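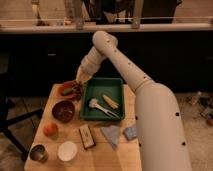
Trevside arm logs, release 3

Joint and gripper logs from a single arm at the Trevside shared workshop, recorded over a kitchen-object tabletop. Maintainer: Dénes Bozsik.

Contents
2,020 episodes, one CSV each, plus an index file. Timestamps are in milliseconds from episode start.

Known faults
Wrist encoder drifts in the first 200 episodes – corrected values are in a separate column, raw values kept. Six episodes have no gripper channel.

Changes
Release 2 files from November used degrees. All angles are now radians.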